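Plundenton library gets its long tables back

The reading room at Plundenton Public Library reopened this morning with its wooden tables refinished, four months after they were hauled out to a workshop on the edge of town.

The work was done by Avcombe, a furniture repair shop run by Ettore Pace. The library paid for it with a $2,000 grant from the town and donations from 214 residents, according to branch manager Josefina Orellana.

The tables had been in use for decades and had picked up ink stains, cup rings and a thick brown varnish that went sticky in the summer. Orellana said the library looked at buying new ones and decided against it when the quotes came in.

"We got a price for replacements with a printed wood pattern," she said. "They were fine. But we already had real wood sitting under all that varnish, and Ettore told us it was worth saving."

Pace and his assistant, Perla Meléndez, stripped each top by hand and sanded it in several passes. They put on a clear matte finish in place of the old gloss. Pace said most of the hours went into the corners, where earlier repairs had left hard lumps of glue.

The biggest change is the color. Regular visitors remember the tables as nearly black in places. The wood is pale, and the grain now shows, with long wavy lines and tall arches where the board was cut across the curve of the rings. 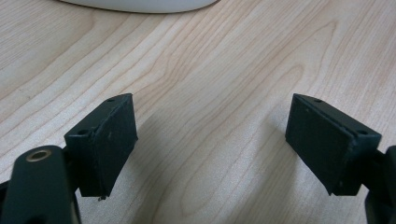 Meléndez said the finish will stand up to normal use but should not be left wet. The library has asked people to keep drinks in lidded cups and to use the felt pads at the front desk under anything heavy.

Two smaller tables from the children's area are still at the workshop and are due back in November. Until then, story time will be held in the meeting room at the usual hour.

The reading room is open until 8 p.m.

Comments (3)

Darius Jitaru
Went in at lunch and they look great. Any plans for the chairs? Half of them wobble.

Joo
I carved my initials in one of those in 1994. Guess that's gone. Sorry, Mrs. Orellana.

Iresha Weerasinghe
Does anyone know what finish they used? I have an oak desk with the same sticky varnish problem.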